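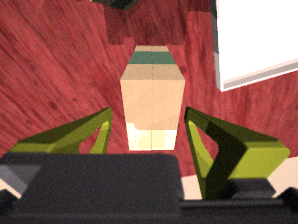
Tan box with a green band, on red wood grain.

Dovano Tinted Table Oil, Deep Red
2 min read

I've been selling the clear Dovano oil out of my little shop in Larkow for ages, and the question I got most was whether it came in a color. Well, now it does! Deep Red is the first of the tints and I'm a bit in love with it, so forgive me if this page runs long.

What you get is a 300 ml tin of oil with a warm red pigment mixed in. It soaks into bare wood and lets the grain show through, darker where the grain is open and brighter where it's tight. If you want a flat, even color like a front door, buy paint. I sell that too, it's on the next shelf over. But if you have an old pine or beech table and you'd like it to look like something you'd fight your sister for, try this.

I did my own kitchen table first. It's a plain beech thing I bought from the Lovdale secondhand barn, with a burn mark at one end and a lot of ballpoint pen from a previous family. The sanding took me an afternoon and most of my good mood. The oiling took less time than making dinner – it goes on with a rag, you leave it alone for a bit, and then you wipe off whatever the wood didn't drink. Wiping off is the part people skip, and then they email me about a sticky table.

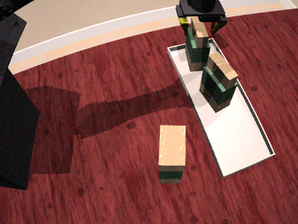

Streaky grain in crimson and dark maroon, with small round knots.

Knots do their own thing, by the way. They're hard and resinous and they take up the color differently from the wood next to them, so expect them to stand out. I like that. If you don't, go for a board with fewer knots in it, or dab a touch less oil there and wipe it sooner. You can soften a knot a little but you can't hide one with this stuff, and I'd hate for you to buy a tin thinking otherwise.

The smell is mild, sort of nutty, and in my kitchen it was gone after a couple of evenings with the window cracked. The color of the wet oil in the tin is alarming (think beet juice) and it will be on your fingers until the weekend if you don't wear gloves. It'll also be on the dog. Ask me how I know.

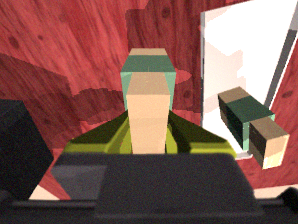
Putting it on

Sand to bare wood and finish with a fine grit, going with the grain. Vacuum, then wipe with a barely damp cloth and let the table dry fully.

Stir the tin from the bottom. Don't shake it. The pigment settles into a sludge, and if you pour off the top you'll end up with pink.

Rub on a thin coat with a lint-free rag, working the whole length of a board before you move on to the next one. Wipe off the extra after a quarter of an hour. Leave it 13 hours, then do it again. Two coats is what I tell everybody. A third gets you a deeper red, though by then most woods have had enough and you're mostly polishing it back off.

Go easy on the table for the first week. Plates are fine the next day, but keep wet glasses and laptops off it until the oil has had a chance to harden up.

Oily rags can heat up and catch fire when they're wadded in a trash can. Lay them out flat outdoors to dry, or drop them in a metal bucket of water. Please don't shrug this one off.

What it works on

Pine, beech, ash, oak and birch all take it nicely. Maple is fussy and can go blotchy, so test the underside. Anything already varnished has to be stripped first, no way around it. I also tried it on a set of Khổng stools in rubberwood and they came out more orange than red, which I've decided I like.

It isn't meant for decks or garden benches. Sun and rain will fade it in a season.

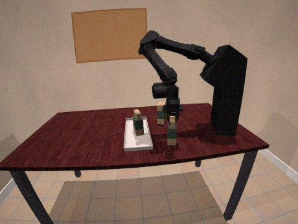 One customer wrote to me in November asking if she could put the clear oil over Deep Red once it had cured, to cut down on color rubbing off onto her white napkins. Yes, and it's a good idea. Give the red a full week, then put on a single thin coat of clear and buff it well. I've since done the same on my own table and the dishcloth stays clean now.

For upkeep, wipe spills when you see them and use plain soapy water, nothing with bleach. When the surface starts looking thirsty, rub in a little more oil. I touch up the end where we eat more often than the rest, and the patch blends in fine as long as you feather the edges out with a nearly dry rag.

Tins are in stock and keep for more than two years with the lid knocked down tight. If you're not sure how your wood will take the color, send me an offcut and I'll oil a corner and mail it back.

Related items
Dovano Table Oil, Clear
Lint-Free Rags, Bundle
Lovdale Sanding Block Set
Dovano Soap for Oiled Wood
Khổng Rubberwood Stool, Unfinished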